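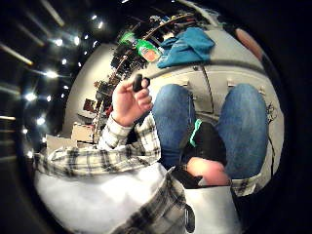

Omitz Hand Teaching Kit

Sold and supported by Ramgate
Price: 2,923 EUR without tax
Delivery: from October
Article no. 209

Many customers write to us with the same question. Can a machine already fold my towels, sort my screws, clear my bench? We prefer to give an answer before you order. Some of these chores, yes, in a room where the lighting is always the same and the objects are known. In a normal kitchen, or in a workshop where things move every hour, not yet.

The Omitz kit is made for people who work on this gap. It records how a human hand does a task, and you can use the recordings to train your own arm or gripper. It does not do the chore for you.

What the kit can record well

Picking up and turning of rigid parts, opening of drawers, placing of boxes on a shelf. In our own test Ľubica Murín recorded 1,311 demonstrations of 15 tasks, and for the rigid parts the trained arm could repeat most of the tasks.

What is still difficult

Cloth is difficult. A jacket lying on the floor has another shape every time, and the arm often takes two layers when it should take one. Small parts between thumb and finger are also difficult, for the reason that the fingers hide the part from the camera. For these tasks please plan much more recording time than you think.

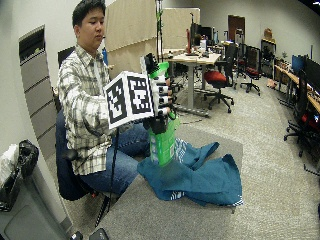

Marker cube held with the sensor glove, seated position.

Contents of the kit

Sensor glove, right or left hand (please choose when ordering)
Support for the forearm
Marker cube
Cable, USB
Recording software for one computer
Printed manual in English and Italian

Camera, computer and robot arm are not included.

Before the first recording

Put the cube in the view of the camera and turn it slowly, so that more than one face is seen. Keep the markers free from fingers as far as it is possible. The calibration must be repeated when the camera was moved, even by a small distance. It takes a few minutes.

Comments from users

"For sorting of fittings it was useful after two weeks. For wiping the counter we gave up, the arm was pressing too hard in the corners." Jad Farah, Dal Bello

"The glove is comfortable. I would like a smaller size also." Shobha Alva, Isumetti

A smaller glove is in preparation. The price will be the same.

Returns and questions

Unused kits can be sent back in the original box. The glove can not be returned after it was worn. For technical questions please ask for Venkatesh Kotian, and tell him which arm you have and which task you want to teach.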